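How to Tell Whether a Used Hard Drive Is Worth Keeping

6 min read

Every old desktop that gets handed down comes with the same promise: "the drive is fine." Maybe it is. The person telling you usually means that the computer turned on the last time they tried it, and a drive can boot Windows every morning while it quietly runs out of spare sectors.

I don't trust the one-click health apps either. Most of them read the same handful of numbers off the drive and turn them into a green badge. You can read the numbers yourself for free, and you should, before you put a single family photo on the thing. 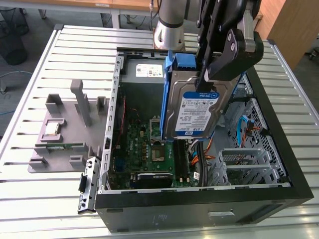
Noreen Moynihan
Repair columnist

Start with the SMART data. On Linux, install smartmontools and run:

sudo smartctl -a /dev/sdX

Swap in the right letter for your drive. Windows users can get the same table from any decent free viewer. Skip the overall "PASSED" line. I have seen it on drives that clicked.

Look at these and ignore most of the rest:

Reallocated sector count. Zero is what you want. A small number that stays put for months is tolerable on a scratch drive. A number that grows is a dying drive, whatever the badge says.

Current pending sectors. Anything above zero and I stop there until I've copied off whatever matters.

UDMA CRC errors. People throw away good drives over this one. It often points to a bad cable. Change the cable and see if the count keeps climbing (it never resets, so write down where it started).

Power-on hours tell you less than sellers think. A drive with 1,016 hours on it could have been dropped down the stairs.

Next, run the long self-test:

sudo smartctl -t long /dev/sdX

The short test takes a couple of minutes and proves very little. The long one reads the whole surface and can take hours, so turn off sleep mode first and let it go overnight. Check the result with smartctl -l selftest /dev/sdX.

Keep an eye on heat while it runs. In my spare room a healthy drive settles at 39 degrees Celsius. If yours passes 60, stop the test and sort out the airflow.

Weronika Gajewski, who edits these columns, wanted me to recommend a full overwrite as well. Fine, if the drive is empty and you have a day to spare. It will wipe everything, so check the drive letter twice.

And if it passes all of this? Use it for a second copy of something. I still wouldn't give it the only one.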